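News > Community > Education and Training

Groston Workshop Opens Evening Woodworking Course to Adult Residents

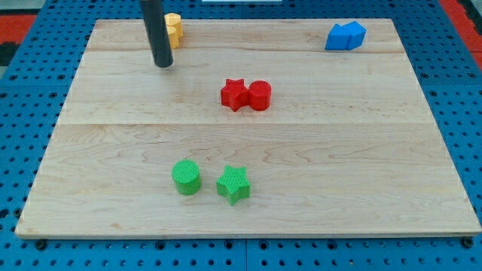
The Groston Community Workshop has confirmed that its introductory course in solid-wood joinery will be open to all adult residents of the district, following the approval of a new training agreement with the furniture maker Plalent. The decision was announced on 08/03/2024 by the workshop's director, Blandine Roussel.

The course is intended for people with little or no experience of working with wood. Participants will learn to select and prepare planks, plane and square the edges, glue them into a flat board and finish the surface for household use. Each participant will complete one board, which may be taken home as a serving board, a shelf or a small tabletop.

A total of 72 places will be available in the first year, divided among day and evening groups. The workshop received 53 applications during a preliminary registration period limited to residents who had attended a previous class. Applicants from that period have been notified by letter and need take no further action.

"Edge joining is the first thing we ask people to learn and the thing they return to most often," Ms. Roussel said. "A seam that closes properly along its whole length requires patience at the plane. We would like residents to have the time to practice it under supervision."

Instruction will be led by Rasmus Rimkutė, who joined the workshop from Plalent's production department. He will be assisted by Lemlem Wubshet, whose responsibilities include the induction session on hand tools and clamps. No participant will be permitted to use the planer or the table saw before completing that session.

Under the agreement, Plalent will supply planed hardwood and clamps. The workshop will provide the room, hand tools and protective equipment. Participants are asked to bring closed shoes and to tie back long hair. Loose scarves and jewelry must be removed before work begins.

Perforated table tops are used at the workshop so that stops and clamps can be moved according to the size of the piece. Mr. Rimkutė said that beginners would be shown how to support a board evenly and check it for flatness before any glue is applied. Finished boards will be treated with a food-safe oil, and written care instructions will be issued to each participant.

The workshop has also reached an understanding with the Hotell Hlongwane, which has agreed to display a selection of completed boards in its dining room in November. Participation in the display is voluntary. Boards will be returned to their makers when it closes.

The cost of refitting the training room was roughly $1270, met from the workshop's maintenance budget. The work consisted of repairs to the floor, additional lighting and a new rack for drying boards. Regular users of the room were informed in advance, and the open repair sessions were moved to the ground floor while the work was under way.

Course fees are unchanged from the previous program. A reduced rate applies to students, retired residents and those receiving housing assistance. Registration forms are available at the workshop office and at the Groston public library. Forms must be signed and returned in person. Each household may register no more than two participants for the same group.

Questions concerning access to the building or the schedule of the evening groups should be addressed to the workshop office during opening hours.

Comments

Matěj Ševčík
Is there a waiting list for the evening groups? I work until six and the day sessions are no use to me. The library had run out of forms when I went in.

Shewit Negussie
I took the earlier class and still use my board every day. Bring an apron, the glue does not wash out of anything.

oldmillroad
Glad the lighting has been fixed at last. Will the repair sessions be moving back upstairs? My mother finds the ground floor much easier.

Matěj Ševčík
Office says more forms will be at the library next week, and yes, they do keep a waiting list.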